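The booking page and I

October 6, 2020

I have spent most of an evening trying to register for the regional gathering of a club I have belonged to for 19 years. You would think they'd have my details by now. They do have them, as it happens, three times over, and each version of me lives at a different address.

In the old days a form came folded inside the newsletter. You filled it in with whichever pen still worked, pinned a cheque to it and posted it to Flusier Hall, and a few weeks later you got a badge with your surname spelt wrong. The whole business took a stamp and the length of a cup of tea.

This year we've gone over to Cevex, which handles registration, payment, meal choices and, for reasons I haven't got to the bottom of, my blood type. The email said it would take 2 minutes. I put the kettle on anyway.

First it wanted a password. It wanted a capital letter, a number and a symbol, but not that symbol. Then it wanted me to prove I'd received an email, which went to an account I last opened when we had the other car. By the time I'd dug that out, the page had timed out for my own security and I was back at the welcome message, being welcomed.

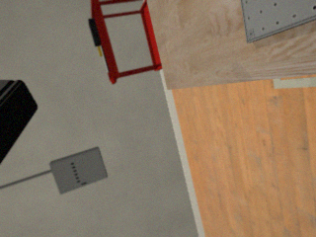

Second go, I reached the ticket screen. There are four kinds of ticket and the names don't help much. Full Delegate includes dinner. Full Delegate Plus also includes dinner, and costs £18 more. I read both descriptions several times and the only difference I could find was the word Plus. I went for the plain one and have been wondering about it ever since.

Then comes the fee. It appears at the very end, after you've typed in the long number off the card, and it's called a "handling contribution". I'd have said that I had done all the handling. When the form came by post, I don't remember the postman asking for £15 towards his thoughts on the matter.

The meal choices deserve a word too. Last year's caterers, Abdelaziz, did a lamb thing with apricots that people still bring up at branch meetings, and I was pleased to see them back. I ticked lamb. The summary page said fish. I went back and ticked lamb again, harder, and it said fish and vegetarian. I've left it there. Somebody at my table is going to eat well.

There is a helpline. It's open in the mornings, except when it isn't, and the hold music is the first bit of something by a brass band, over and over, never reaching the tune.

Anyway, I'm booked. I have a confirmation with a square code on it which I'm to show at the door on my phone. My phone has buttons. I've printed the thing out and I'll be holding it up in front of my chest like a man meeting a stranger at the airport.

If anyone from the Farance branch is reading and wants a lift, I've a seat going, provided you don't mind leaving early. Ring the house. Don't email, I've forgotten the password again.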